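Visit report: Zustach integration workshop, Fri 3 July

Purpose of the visit was to see how Zustach sets up and looks after its small pick-and-place cell before ours is delivered in August. I was mostly interested in the gripper, as our own trouble on the old line has nearly always started there. Notes follow the order of the tour.

## Layout of the cell

The cell is a single arm on a welded steel base, with a two-finger parallel gripper and an infeed tray on the left. Guarding is fixed panels on three sides and an interlocked door on the fourth. Air is not used anywhere. The gripper is electric, which removes the usual collection of fittings and leaking hoses, but it does mean one more cable running along the arm. Zustach clips this cable at every joint and leaves a loop at the wrist. On an earlier build the loop was too short and the cable failed at the connector.

The controller cabinet stands outside the guarding, to the right of the door. Filters are changed from the front without opening the main door. I asked for the same arrangement on ours, as the cabinet will be close to a wall.

Parts arrive from Weerakoon in trays of 30. The tray locates on two dowels and a spring stop. There is no vision system for the pick, so everything depends on the tray sitting square and the gripper being centred.

## Work in simulation first

Any change to the gripper or its fingers is tried in simulation before the real cell is touched. The software is called Dasska and runs on an ordinary workstation in the office next to the workshop. The virtual gripper is loaded into a room with dark brown, stone-patterned walls and a flat surface, and the view is set close to the hand so that the finger faces and the gap between them can be checked.

Three things are set at this stage: the tool centre point, the opening width and the closing speed. The tool centre point is entered from the drawing and then compared with the measured value from the real gripper. If the two differ by more than the limit on the setup sheet, the fingers come off and the mounting faces are cleaned before anything is altered in the software. I was told that dirt under a finger accounts for most of the differences they find.

Surface textures and lighting in the model are left at whatever the software supplies. They have no effect on the contact calculation, and the engineers do not spend time on them.

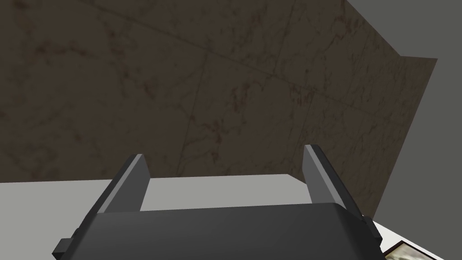
## Setting up the real gripper

The sequence on the workshop floor was as follows:

1. Isolate the arm and lock the door switch.
2. Wipe both finger mounts with a dry cloth. No solvent, as it gets into the slide.
3. Fit the fingers and run the screws in by hand.
4. Close the fingers on the setting block at low force.
5. Tighten the screws in a cross pattern with the torque driver.
6. Open, close again and check for light between the fingers and the block.
7. Run the centring routine and write the result on the sheet.

The full sequence took 11 minutes with one person working and no hurry. Step 6 was repeated once, after the left finger had moved slightly during tightening. The setting block is kept in a lined box on top of the cabinet and is not used for anything else.

## Routine care

The slide is greased every 9 weeks. Zustach uses very little grease and wipes off the excess with the fingers fully open, then fully closed. Finger pads are changed when the edge begins to round, judged against a worn sample hanging on the guarding. I would prefer a measured limit and have asked whether one exists.

Spare parts held at the cell are 2 sets of pads, one wrist cable and one complete pair of fingers. The gripper body is not repaired on site – it is swapped and sent to Udano. Turnround was described as acceptable, though I did not get a figure. We should hold a spare body ourselves until we know.

## Points to settle before delivery

- Cable loop length at the wrist, with our longer flange.
- Measured wear limit for the pads.
- Whether the Dasska model comes with the cell or has to be bought separately.
- Turnround time from Udano, in writing.
- Access for the torque driver on the side nearest the wall. Our guarding is tighter than theirs and step 5 may be awkward.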